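Filed under: Out & About > Makers and Workshops
Last updated: August
By Lindalva Evangelista

I'd been meaning to get to the Prelum open day for ages, and this year I finally took a Thursday off and drove out to Zesville with my friend Welington, who will go anywhere if there's a puzzle at the end of it. Prelum makes big chunky block puzzles, the kind you put together from a few fat colored pieces, and one day a year they open the whole building up.

Parking was a pain. We ended up behind the tile place and walked back, and by the time we got to the door there was a line down the steps (they'd had 300 people through before lunch, according to the woman handing out stickers). It moved fast, though, and there was coffee!

The first room is all shelves. They keep one of every design they've ever made, more than 90 of them, and you can pick up most of it. I got stuck on a little gray one for far too long. Welington had already wandered off to hear Anselmo Magalhães talk about the new set, which is called Grajales and was what most people had come for.

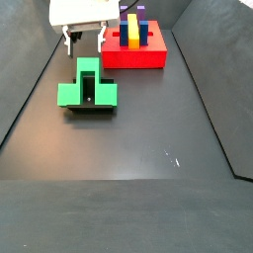
Anselmo has been designing these for years and he talks with his hands, so you have to stand back a bit. His big thing is color. He wants you to be able to say "pass me the yellow" across a kitchen table and have everyone know what you mean, and he'd rather have a few large pieces than a bag of tiny ones that end up under the couch. I'm with him on that. He also went on for quite a while about corners, and how sharp he can leave an edge before it gets unpleasant to hold, and I have to say I was more interested than I expected to be.

My favorite part was seeing Grajales up close. I love that red base, it's such a big confident thing, with the slot running along the top and the uprights standing there like a tiny building. Welington said castle, I said bus station. We didn't settle it.
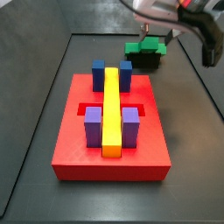

Grajales with the yellow bar lying between the blue and purple uprights. The green piece is at the back.

After that we did the packing room, where they let you fold your own box. Mine came out crooked. Quentin Courtois, who runs the shipping side, told us they send out 2,500 sets in a good month, and he folded three boxes while he was saying it.

The shop is by the exit, of course. I paid 40 dollars for an older set called Perix, which is mostly triangles and is now sitting half finished on my dining table. Go early if you go, wear flat shoes for the metal stairs, and bring a sandwich, as the food truck was out of everything but chips by two.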